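OK a thread, because I've been bursting to talk about this. I'm 14 weeks into learning to suture and I have become a complete bore about knots. My family now leaves the room when I pick up a shoelace.

Background for anyone new: I came to this from a desk job, I sew quilts on the side, and I assumed the quilting would give me a head start. Ha! Fabric lies there and takes it. A skin pad pushes back, and if you drag the needle instead of following its curve, you feel it straight away.

Solange Courtois runs our skills evenings and her first rule is to look at the bite before you look at the knot. Same distance in, same distance out. I wrote it on a sticky note and it lives on the kettle.

Simple interrupted is still my favourite stitch. Every one stands on its own, so if the third is ugly you snip it and have another go, and the rest don't care. After years of unpicking whole seams this feels like luxury.

Tonight's pad – three cuts, four stitches tied in black, and then the needle with its thread close up:

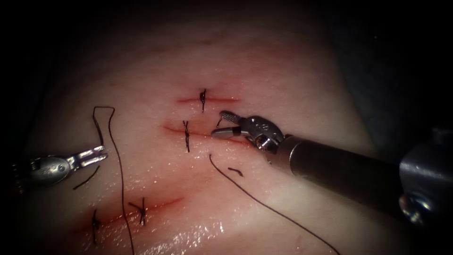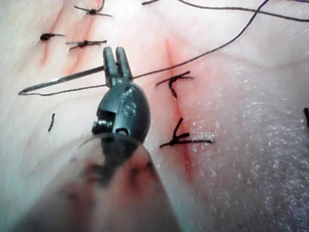
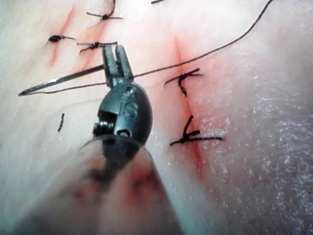
Can we talk about tails for a minute? Mine have always been all over the shop. Too short and the knot can work loose, too long and they get caught up in the next stitch along. Girish Rastogi trims his to the same length every single time, by eye, and I find it thrilling to watch. I'm not even joking.

The other thing I've come to love is where you hold the needle. Back from the point, past the halfway mark, but off the very end where the thread joins. Shift your grip a couple of millimetres and the whole arc changes. I spent all of November getting this wrong and bending needles.

I've been keeping a tally in an old exercise book: 133 stitches since I started writing them down, and 43 of those I'd be happy to show someone. That's better than it sounds, the early pages are grim!

Next up is vertical mattress, which Hamisi Temba swears is easier than it looks (far-far, near-near, he hums it while he works and now I do too). If you've got a favourite way of practising at home, please send it my way. Colour of thread opinions also welcome, I'm firmly on team black for pale pads.

Right, kettle's on. One more row before bed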